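Section 4. Laying Out the Floor Mat and Work Area

Read this section through once before you unroll anything. Setting the mat takes one person; moving the chairs and cables goes faster with two. If you are working in the Pulham building, check with Nabila Subramaniam at the front desk before you shift furniture out of the room.

4.1 Before you start

You will need:
The square mat
A broom and a barely damp cloth
Low-tack tape, for marking positions
Hook-and-loop cable ties
The power strips and cords that belong to the room

Do not use zip ties on the cords. They have to be cut off every time the layout changes, and sooner or later the knife finds the cord.

4.2 Clearing and cleaning the floor

1. Switch off the power strips and unplug them at the wall.
2. Lift loose cords off the floor. Do not drag them.
3. Move the chairs back to the sides of the room.
4. Sweep the tiles, then wipe them with the damp cloth. Let the floor dry completely.

CAUTION: Never lay the mat on a damp floor. Moisture stays under it and the mat will slide when someone steps on a corner.

4.3 Placing the mat

1. Unroll the mat with the printed side down. If it has been stored in the cold, leave it flat for 6 hours before you square it up.
2. Pick one grout line and bring one edge of the mat parallel to it. Work from that edge only. If you try to line up all four sides at once you will chase the error around the room.
3. Check that there is a clear strip of at least 400 mm on every side. This is for feet and chair legs.
4. Press the corners down by hand. A corner that lifts again should be turned under a flat weight overnight, not taped.
5. Mark two opposite corners on the tile with short pieces of tape.

Note: The Segura mat has a slight stretch along its length. Pull it gently and let it settle before you mark the corners. The older Truvville mat does not stretch and can be marked right away.

The mat is a working surface, so keep anything that isn't in use off it. Bags, cups and spare cords go to the side or out of the room. 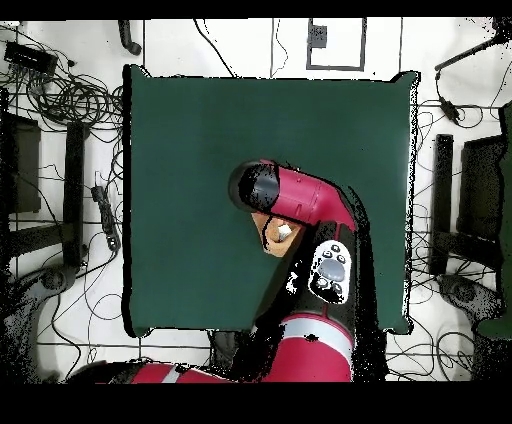
4.4 Power strips and cords

1. Set each power strip outside the edge of the mat, with the switch facing up where you can reach it.
2. Run cords along the floor next to the wall wherever the room allows. Where a cord has to cross open floor, take the shortest line and tape it down flat along its full length.
3. Gather extra length into a loop no tighter than 200 mm across and fasten it with one tie. Leave the loop where air can get to it.
4. Label both ends of every cord. Anneli Huttunen keeps the label sheets; ask her for more before you run out.

CAUTION: Do not plug one power strip into another. Do not run cords under the mat — they wear through where people stand, and the damage stays hidden.

4.5 Chairs

Chairs stay off the mat at all times. Casters leave dents that do not come out, and hard chair feet can tear the edge. Before anyone sits down, check that no cord is lying under the chair or its base.

4.6 Daily check

Do this at 7 in the morning or before first use, whichever comes first.

1. Look at the taped corners. If the mat has moved off its marks, slide it back.
2. Pick up small items left on the surface and put them in the tray.
3. Feel along the cords near each plug. Replace any that are stiff, cracked or warm.
4. Wipe the mat with a dry cloth. Use water only for spills, and no cleaner with solvent in it.

Write down anything you replaced in the room log. Problems with the floor itself, such as a loose tile or a raised grout line, go to Munther Zoubi at Zulladdale.

4.7 Putting the mat away

Roll it loosely with the working side out and store it upright. Folding leaves a crease you will have to work around for weeks.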